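The Clusmont Road
A novel by Nerys Craddock

Print this page
E-mail this page to a friend

Paperback, 300 pages. Published by Humphreys.

A sister comes home to run a failing bus company, and finds that her father has been keeping two sets of timetables.

Every so often a book comes into the shop that gets passed from hand to hand before it ever makes it to the shelf, and this spring it was The Clusmont Road. I read it in two evenings, lent my copy out the next morning, and had to buy another one to write this page (the first still hasn't come back). It's a quiet novel, mostly, but it moves along at a real clip once the buses start running, and I haven't been this fond of a set of characters in a long while.

The story opens in April, in the hill town of Edero, where the Stelis family has run the only bus line for as long as anyone can remember. Old Martin Stelis has had a stroke. His daughter Hannah, who left at nineteen and has spent most of her life working in a city records office, comes back to sit with him and ends up behind the wheel of the 827, the early service that goes over the pass to Clusmont and back. She hasn't driven anything bigger than a hatchback in years! Her first trip over the pass, with fog coming up and a load of schoolchildren giving her directions, is one of the funniest chapters I've read lately, and it gets scary in the last few pages without any warning at all.

Then she finds the second timetable. It's in her father's handwriting, it goes back decades, and it lists a bus that has never appeared on any printed schedule: the 801, leaving after midnight. Who rode it, and where it went, and why her father kept it up even in the winters when the company couldn't pay its drivers, is what the rest of the book is about. I won't say more than that. The answer is a good one, and it comes earlier than you expect, which leaves Craddock plenty of room to show what it does to everybody.
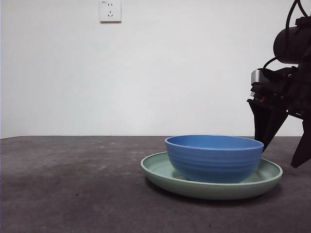
The book has already done the rounds of our evening reading group, and Gwenllian Price told us she'd guessed the secret of the 801 by the end of part one and went on to enjoy the rest even more, though she wished the brother had been given a chapter of his own. Her favorite part was the argument over the depot sale, which she read out loud to her husband on a long drive, doing all the voices.

I see what she means about the brother. Davy turns up late, says a lot of sharp things and leaves again, and I'd have liked to know what he was thinking on that platform. But the rest of the family is so well drawn! Martin can barely speak for most of the novel, and he is still the strongest presence in it. Craddock gives him short chapters, a page or two long, made up of the words he can manage and the ones he can't, and they're a marvel. There's also an aunt who does the company's books at the kitchen table and refuses to let anyone else touch the adding machine. I would read a whole novel about her.

If you came to Craddock through her short stories, you'll know the style: plain sentences, lots of weather, people talking past each other over food. The novel has more plot than the stories do, and more jokes too. Readers who like family sagas but don't want to commit to 800 pages of one will be very happy here, and so will anyone who has ever loved a bus route (there are more of us than you'd think).

A few details for book groups. The chapters are short and the book divides into 2 parts, so it splits nicely over a pair of meetings. The back pages have a set of discussion questions and a hand-drawn map of the route, with all the stops marked, including the ones that were taken out of service. Keep a finger in the map while you read the chapter with the snowplow. The type is a good size and the binding lies flat.

The paperback is in stock now, and copies ordered by 17th May come with a bookplate signed by the author. Large print is on its way from the same publisher, and we're happy to take names for it at the desk or by e-mail.

Print this page
E-mail this page to a friend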